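Setting up the Grarkance counter kit for a wipe-down routine

The Grarkance kit ships with an arm, a two-finger gripper, a wrist camera and a fixed camera on a clamp. These steps cover first setup on a kitchen counter. Allow an hour, and update the Lostamon software before you start.

1. Clear the counter. Leave a few things that will always be there, so the software learns them as obstacles. A plant and a tray are enough.

2. Clamp the fixed camera high enough to see the whole counter. Open Views in Lostamon and save the picture as your base view.

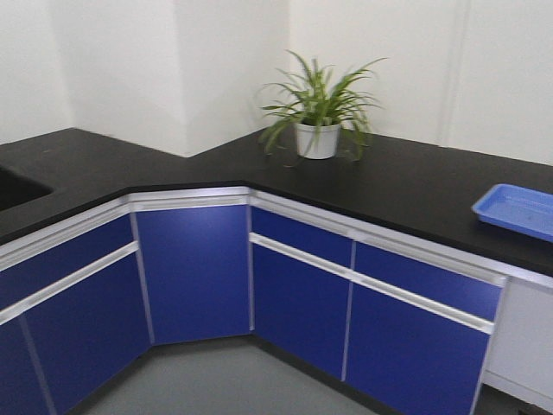 Base view: L-shaped black counter, plant near the corner, blue tray at the right.

3. Mark the keep-out zones. Draw the plant's zone out to the leaf tips, and add any sink the arm might reach. Zones can be edited later.

4. Set the travel speed to 28 percent. The default is too fast for a first run.

5. Close the gripper until the fingers are almost touching, then jog the arm over the open part of the counter. Switch to the wrist view. Both fingers should show at the bottom of the picture.

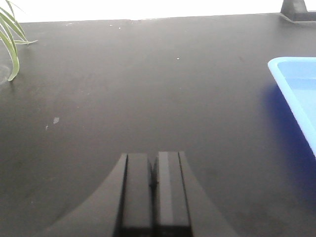 If the fingers are off to one side, loosen the camera bracket a quarter turn and straighten it. Tighten it again before you save the view.

6. Press Match Views. On a dark surface this may fail the first time. Lower the wrist camera exposure to 700 and try again. A good match needs at least 1,281 points. We usually get 1,742 on a black counter in the afternoon.

7. Save the profile under a name you will recognize. The Kinnunen bracket uses the same profile format, so you can copy it over if you switch mounts.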